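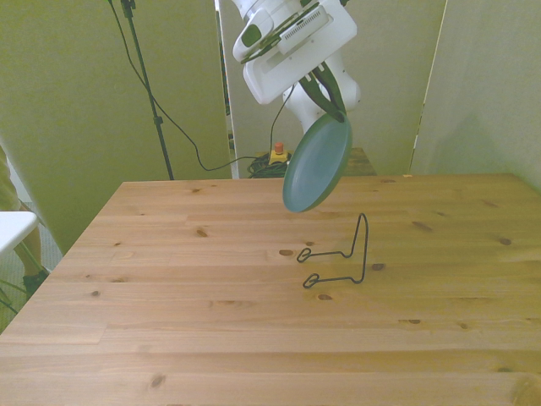

From: Parvathi Sastry
To: Drirnham Shared Kitchens members list
Date: 12/2/25
Subject: Re: Replacement crockery and the return of borrowed sets

Dear members,

Thank you to those who wrote in response to the notice on crockery. Dela Tetteh's message raised two matters that other member halls have also put to the office, and I am replying to the whole list with her permission.

Dela Tetteh wrote:
> Our hall borrowed 40 dinner plates for the harvest supper and
> returned them through the Joseph Street depot. The statement we
> received shows 4 as outstanding. Could the office confirm whether
> chipped plates are counted as returned? We would also like to know
> if coloured plates may be substituted where the white ones can no
> longer be purchased.

On the first matter, a chipped plate is counted as returned provided it is handed in with the set. It is then withdrawn from circulation and the borrowing hall is not charged. The statement will be corrected and reissued.

On the second, coloured plates are acceptable as replacements if they match the diameter of the standard dinner plate and are safe for a commercial dishwasher. Bowls and side plates should still be replaced in white.

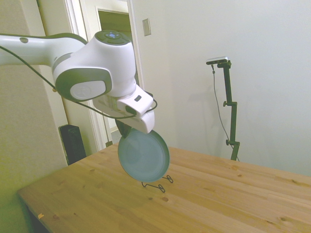 A round plate in pale blue-grey.

The annual count recorded 3,085 pieces on the register, of which 2,786 were located. The difference lies mostly in cutlery and saucers. Halls are asked to check their cupboards before the March meeting and to send any corrections to Harish Rodrigues, who maintains the register. Corrections should give the name of the hall, the type of piece and the depot from which it was borrowed.

Members are also reminded that plates must be packed on edge in the divided crates. Stacking them flat has led to breakages in transit – particularly on the Talero run – and the carrier will no longer accept crates packed in that manner.

The revised schedule of replacement charges will be circulated with the agenda.

Yours sincerely,

Parvathi Sastry
Equipment Coordinator
Drirnham Shared Kitchens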